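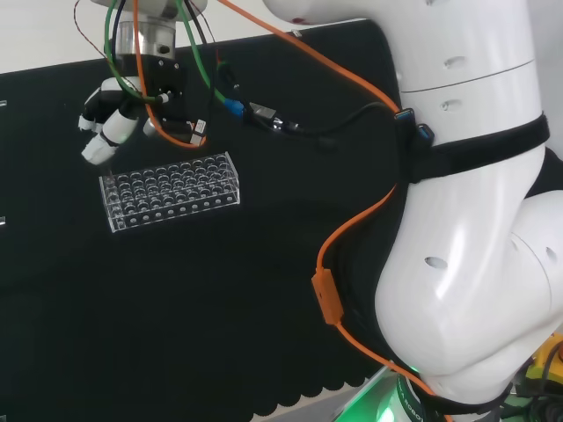
Figure 2. Clear acrylic test tube rack at the bench, with a black fabric-covered work surface.

3.2 Labeling and storage of spring water samples

Small springs are a wonderful thing to study, and the hills above Plorville are full of them. We sampled 22 springs between the Sarnurden ridge and the Warraich valley, most of them little more than a wet patch under a hedge. Each was visited in March and again in September, so that the high and low water tables were both covered.

At every spring we filled a 500 mL bottle for the main chemistry and a 100 mL bottle for trace metals. Bottles were rinsed three times with spring water before filling. The small bottles were acidified on site; the large ones went straight into a cooler. Labels were written in pencil on waterproof paper, after ink ran badly during our first trial at Sarnurden.

Back in Plorville, subsamples were poured into tubes and kept upright in racks (Figure 2) in the order of their field numbers. Alkalinity was measured the same evening. This mattered more than we had expected – the Warraich springs are rich in dissolved carbon dioxide, and a sample left overnight gave a clearly different pH from its fresh twin.

The most exciting result at this stage came from the Pikamis group of springs, on the north side of the ridge. They rise within shouting distance of one another, yet their chloride values differ by a factor of 2. We first took this for a labeling mistake and went back to collect fresh bottles. The difference held, and it points to two separate flow paths through the limestone. Section 4.1 takes up this question using the September data, where the contrast between the upper and lower outlets is even stronger.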